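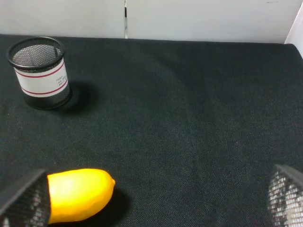

How many demonstrations of one task do we record before moving to the next?
The working figure is 100 accepted episodes per object and container pairing. Rejected episodes are kept on disk but don't count toward it.

Flultenis tabletop collection – minutes of the December progress meeting
Held at the Gullenham lab, 9:30 am
Chair: Philomena Mensah
Minutes: Senyo Korletey
Also present: collection operators (both shifts), labelling, one person from the training side by phone

1. Previous minutes
Accepted with one correction. Item 4 should have read "wrist view" where it said "side view". The action on spare finger pads is closed.

2. Collection status
Senyo reported on the fruit and pencil cup task. 161 episodes have been recorded on the black cloth. Of these, 104 have been accepted by labelling, so the pairing is past its working figure and can be closed once item 3 is settled. The rest were rejected for one of the following:
– operator paused mid-reach for longer than the limit
– fruit rolled out of the wrist view before the fingers closed
– recording started after the arm had begun to move
– joint log and video out of step

The second reason was the most common. Philomena asked whether rolled-fruit episodes should be rejected at all, as the policy will meet the same problem when it runs. Training side said a roll followed by a clean recovery is useful and should be accepted. A roll where the operator stops and resets by hand is not useful. Labelling will go back over the rejected set with that rule and report the new total. No one expected the change to be large.

The overall target for the first release stays at 1000 accepted episodes across all pairings.

3. Start positions
Training side has plotted fruit start positions from the wrist view. They bunch toward the near left of the cloth, and the far right is thinly covered. Operators on the morning shift said the near left is the easiest place to reach when setting down the fruit between episodes, and they had not been given a placement list.

Discussion on whether to use a printed grid under the cloth. Rejected, as the grid could show through as ridges and the model might pick up on them. Agreed instead to have the station screen call a placement before each episode: near, middle or far, and left, centre or right. Operators place by eye. Exact coordinates are not needed.

The pencil cup has been kept toward the back left for most of the set. Philomena would like it moved for at least part of the next block. Senyo noted that the arm gets close to the side panel when the cup is at the far right, and the speed cap would have to come down for those episodes. Agreed that the cup may go anywhere except within a hand's width of either side panel.

Fruit orientation was raised briefly. The instruction sheet says "any", and operators have been tending to lay it sideways to the fingers. The screen will call orientation too: sideways, end-on or angled.

4. Cloth and lighting
The black cloth was brought in to cut glare from the bare table. Training side confirmed that reflections are no longer a concern. Two side effects were discussed.

First, the fruit's shadow is hard to separate from the cloth, and the automatic outline tool sometimes clips the lower contour. Labelling has been fixing outlines by hand. The tool threshold will be lowered for black cloth sessions only.

Second, creases. Afternoon shift has been pulling the cloth flat before every episode, morning shift only at the start of a session. Training side would sooner have some creases in the data and asked for the morning practice on both shifts. The cloth is to be straightened if a fold is high enough to catch a finger or stop the fruit from rolling, otherwise left alone. It should still reach the back wall across its full width.

Lighting stays as it is until this pairing is closed. A lower light level will be tried in the following block, logged under its own session tag so it can be held out for testing.

5. Wrist view
Both fingers need to be in view at the bottom corners when the gripper is open. The check is made at the start of each session and has been passed each time since the bracket was tightened.

Senyo asked whether the left finger hiding part of the fruit during the approach was a problem. Training side said no. Partial cover is normal for the wrist view and the model has to cope with it. Episodes should not be rejected on that ground, and the labelling guide will be reworded to say so.

6. Written instructions
Each episode carries a short text instruction. At present nearly all of them are worded the same way, "put the fruit in the cup". Philomena wants at least five wordings per task, including some that name the colour and some that name the position. Operators are to read the wording on the screen before starting, and discard any that doesn't match the placement. Example given: an instruction that says "on the left" when the fruit has been called to far right.

There was a longer discussion on whether to write "lemon" or "yellow fruit". Labelling has used both. Agreed that both are kept, split evenly, and that neither is to be corrected to the other.

7. Storage
Senyo has moved the raw video to the Barbier drive. Joint logs are still on Lamard and will follow once the time-sync script has been run over the full set. Until then nobody is to rename session folders, as the script matches on folder name. One folder has already been renamed and restored.

Disk use is around a third higher than planned, mostly from rejected episodes held at full resolution. Left for the next meeting.

8. Operator breaks
Operators reported that grasp quality drops late in a session. Training side had seen longer closing times toward the end of both shifts. Sessions will be shortened, with a change of operator at the midpoint. Philomena will redo the roster.

9. Actions
Labelling – review rejected episodes under the rolled-fruit rule; reword the guide on partial cover
Senyo – placement and orientation calls on the station screen; lower outline threshold; time-sync script
Philomena – new roster; five wordings per task
Operators – straighten the cloth at session start only, except as in item 4
Training side – updated plot of start positions after the next block

Meeting closed 10:50 am. Next meeting to be called by Philomena when the first block with screen placements is done.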